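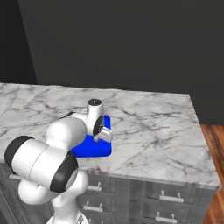
Care of Marble Countertops

Marble is calcium carbonate. Two separate kinds of damage follow from that, and they need different treatment. A stain is foreign material held in the pores of the stone. An etch is a dull spot where acid has dissolved the polished surface. A poultice will draw out a stain and do nothing for an etch. Polishing powder will correct a light etch and leave a stain where it was.

On a white slab with gray veins, look at the spot at a low angle with a flashlight before choosing a method. If the color has changed but the shine is even, treat for a stain. If the shine is broken, treat for an etch. Spilled wine usually leaves both. Remove the stain first.

Daily cleaning

Use warm water and a few drops of plain dish soap with no lemon or vinegar in it. Wipe with a soft cloth, rinse with clean water, and dry. Soap left on the surface builds up as a gray film, most noticeable near the sink and along the front edge. If the film is already there, wash with a neutral stone cleaner at the strength on the label and change the rinse water twice.

Do not use vinegar, lime remover, bathroom cleaner, scouring powder or the rough side of a sponge. Bleach is not an acid but will dull some finishes and should be kept off the stone as well.

Water test for sealer

Place a spoonful of water on the slab, away from the sink. Leave it for 5 minutes, then wipe dry. If the stone beneath has darkened, it is taking in water and should be sealed. Test again in a second place where the veining is heavy. Veins can be more open than the white ground, and a slab that passes in one area may fail in the other.

Honed marble absorbs faster than polished marble. A honed top in daily use may need sealer every January; a polished one can often go longer. Go by the test.

Applying sealer

1. Clean the slab and let it dry overnight.
2. Mask any wood, painted wall or metal trim that touches the stone.
3. Spread a penetrating sealer with a lint-free cloth, working in sections no wider than arm's reach. Cover the edges too, including the underside of any overhang.
4. Let it stand for the time on the can. Do not let it dry on the surface.
5. Wipe off all the excess with a dry cloth, then go over it again with a fresh one.
6. Apply the second coat after 2 hours if the water test showed fast darkening.
7. Keep the counter dry for a full day.

Sealer that has dried to a haze can usually be lifted by wetting it with a little fresh sealer and rubbing at once. Sealer slows staining. It has no effect on etching.

Poultice for oil stains

Mix baking soda with water to the thickness of peanut butter. Wet the stain with clean water, spread the paste a little past its edges, and cover with plastic wrap taped down on all sides. Leave for a day. Take off the plastic and let the paste dry completely before lifting it with a plastic scraper. Rinse and dry. Old cooking oil may need the treatment repeated several times.

For coffee, tea and fruit, replace the water in the paste with ordinary drugstore hydrogen peroxide. Try it first on a hidden part of the slab. Do not use peroxide on dark marble, which it can lighten.

Rust marks from cans and cast iron respond poorly to either paste. Use a rust poultice sold for marble; general rust removers are acidic.

Light etches

Polishing powder made for marble works on polished slabs only. Sprinkle a small amount on the mark, wet it, and rub with a damp white felt pad in tight circles. Check after every minute or so. Rinse well. Etches that can be felt with a fingernail are too deep for powder and should go to a stone shop.

On a honed slab, wet-sand the mark with 500 grit paper on a flat block, using very light pressure and widening the area at each pass. Match the grit to the factory finish if the supplier can give it.

Chips

Small chips on a square edge can be filled with clear epoxy tinted white or gray. Build it slightly proud, let it cure, and shave it level with a razor blade held flat. A fill placed across a vein will show unless the vein color is carried through it with a second, darker mix.

Updated 2 April 2013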